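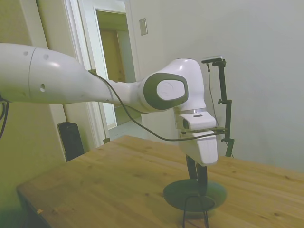 I finally made it out to the Saturday market in Nurncombe, and I came home with way too many pears. They were 90 cents a pound, so what was I supposed to do? Mahmoud Radwan had the stall by the old feed store again and talked me into a jar of his quince butter too — go get one before they're gone! I've been spreading it on toast all week. The market runs until 4, and parking behind Talavera Street is free now (it wasn't in August). Bring small bills, and if you have a good pear cake recipe, please, please send it my way.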